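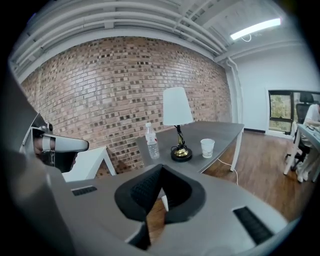 Carré opens its third shop in May, in the old seed warehouse at Fimham, and for the first time the bakery and the school are under one roof. Three ovens, one long bench, a counter at the street end. The red-brown brick wall stays as it is, no plaster, no paint, and so does the brown wood floor in the teaching room. Founder Colette Masson signed the lease last fall after two years of looking. "I wanted a place where you could smell the bread from the classroom," she said. "Everything else we could sort out later, and we're still sorting it out."

May
By Capucine Poulain, for Carré

FIMHAM - Doors open at 7 a.m. on opening day. First loaves out at 6, so anybody passing early can knock. Coffee is free until 9.

What's new at Fimham: a full range of rye and spelt breads that the Dridton shop never had oven space for. A weekly dark rye, baked overnight in lidded tins and sold by the quarter. Buckwheat rolls. A walnut loaf that has been on and off the Dridton counter for years and will now be on every day, after a good deal of complaining from regulars. Cakes will be kept simple to start with: apple, plum when there are plums, a plain almond one.

The flour comes from Pliltusia, the small mill up the valley run by Ermelinda Leitão. She has been supplying Carré since the first shop was a market table with a borrowed tent. Pliltusia grinds on stone, in small batches, and the sacks get to the bakery the same week. Leitão will be at the opening with samples of this year's wheat and last year's, for people who want to taste the difference in a plain flatbread.

"Last year was wet and the flour was thirsty in a strange way, you had to keep adjusting," said Leitão. "This year it's calmer. Bakers like calm flour. I like it too, I get fewer phone calls."

The school

Classes start the week after opening. Head baker Yannick Coste will teach most of them, with Sandrine Roussel taking the pastry side. Groups are kept to 12. Evening classes run from 6 p.m. to 9 p.m., day classes from 10 a.m. with lunch included (soup, and whatever came out of the oven).

First season:

First Loaf. One evening. For people who have never made bread or who made it once and got a brick. Mixing, folding, shaping, and you take the dough home in a basket to bake the next morning. Instructions are on one sheet, both sides.

Rye Without Tears. Full day. Starter care, scalds, why your rye is gummy in the middle and what to do about it. Bring an apron and a jar with a lid.

Laminated Dough. Full day with Roussel. Croissants, and a savory twist with cheese. Lots of waiting around while the butter chills, so the lunch is longer. Cold hands an advantage.

Saturday-style Baking With Kids. Two hours, ages seven and up, one adult per child please. Rolls and small animals. Dates to be confirmed.

Evening classes cost $50. Day prices will be posted at the counter and sent to everyone on the mailing list. Two places in every class are held back at no charge for Fimham residents who are out of work or on a low income; ask at the counter or write to the school, no forms to fill in.

Coste trained in pastry, got bored of it, and came to Carré as a night baker. He says the teaching came about by accident, after customers kept turning up at the back door in Dridton asking about their starters. "One man brought his in a pickle jar, in a blizzard. So I thought OK, maybe we do this properly." He is keen that people make mistakes in class. "If your first dough is perfect you've learned nothing and you'll be very upset in July when the kitchen is hot."

Roussel joins from a hotel kitchen, where she ran the breakfast pastry for six years. She will also be behind the Fimham counter most mornings.

The warehouse

The building stood shut for a long time before Carré took it on. The roof needed work first, then the drains, then the roof again. The old loading door on the yard side is now the bakery entrance for deliveries and customers should use the street door. Step-free access from the street. There's a restroom. Parking in the yard is for bikes only, cars please use the lot behind the post office, which is a two minute walk.

The long bench in the bakery was made to measure by a joiner in town and went in before the front windows, as it would not have fit afterward. Masson's advice to anyone doing up a building is to measure the bench first.

Preorders for opening week already stand at 196 loaves, most of them the dark rye. More can be taken, up to the evening before. Orders by phone or in person at Dridton until Fimham opens, then at either shop. No orders by text message please, they get lost.

Dridton and the market table

The Dridton shop stays open as usual, same hours and same staff. It will be closed for opening day only, so that everyone can be at Fimham. The market table carries on too. Bread for all three will be baked at Fimham from the summer, which means Dridton finally gets its back room back; plans for that are not settled, though a few more seats is the likeliest thing.

Carré is also hiring. Over 50 people have asked about work at Fimham so far and every one of them will hear back by the end of the month, sorry for the wait. Still needed: a night baker, a part-time driver with a clean license, somebody for the counter on weekends. Experience is good but not required for the counter job. Early starts are required.

Opening day in short

6 a.m. first loaves. 7 a.m. doors. Flour tasting with Ermelinda Leitão from 10 a.m. Shaping demonstration by Yannick Coste at 11 a.m. and agian at 2 p.m., teaching room, standing only. Plum jam and butter on the tables while it lasts. Shop closes at 4 p.m. or when the bread is gone.

Bring a bag if you can. Paper ones are avialable at the counter but we ordered late.

Press are welcome from 5 a.m. to see the first bake, let us know beforehand so somebody can open the yard gate. Masson and Coste are free for interviews after 11:30 a.m. and Leitão any time before noon. Contact Capucine Poulain at the Dridton shop, mornings are best.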